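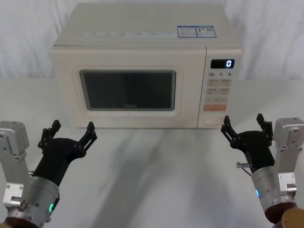 Narendra Solanki objected in the first planning meeting that a door and a button make a poor student project, as the whole task can be written down in four lines. We kept his objection in our notes and came back to it often during the term. The four lines were correct, but the groups spent most of their time on the second one.

Figure 3. The door-opening task with both grippers open. The display reads 0 and the door release is the oval button at the foot of the control panel.

4.2 The microwave task

Students on the Drisdale course worked in groups of three or four. Each group had to make the two arms open the door of a countertop microwave oven, hold it open, and close it again. The groups were free to choose which arm did what. All but one gave the release button to the right arm, which starts on the side of the control panel, and kept the left arm for the door.

The groups recorded 500 attempts between them, of which the first 100 were practice and are left out of the results. An attempt counted as a success only if the door was closed at the end and the oven had not slid on the table. We added the rule about sliding in April, after two groups found that a hard push on the button would open the door and move the oven as well. Attempts made before the rule were scored again from the recordings.

The most common fault was a press that landed on the edge of the button. The button sits in a recess near the bottom of the panel, and the open gripper can hide part of it from the head camera. Groups that closed the fingers before pressing had less trouble - a closed gripper covers less of the panel and gives one contact point. Two groups fixed the same fault by coming in from lower down.

Marking was done by Eirini Alexiou and Ming-te Chiu, working apart. They disagreed on 17 attempts, mostly over whether a door resting against the catch was closed. These were settled by watching the recordings together. We did not mark the quality of the code in this part of the course - it was covered by the written report.

Comments (3)

Iason Kyriakidis: Did the group that used the left arm for the button do any worse? It would be good to see them listed apart from the others.

Fotis Athanasiadis: We ran something like this in our club and had the same argument over the catch. In the end we called it closed if a light pull didn't move it.

Ming-te Chiu: Iason - they were slower but not worse. The numbers are in the appendix.

Related items

Huvport student robotics report: scoring two-arm tasks
Sfakianakis workshop notes on teaching with recorded attempts
Gresico club handbook, chapter 2: buttons, catches and hinges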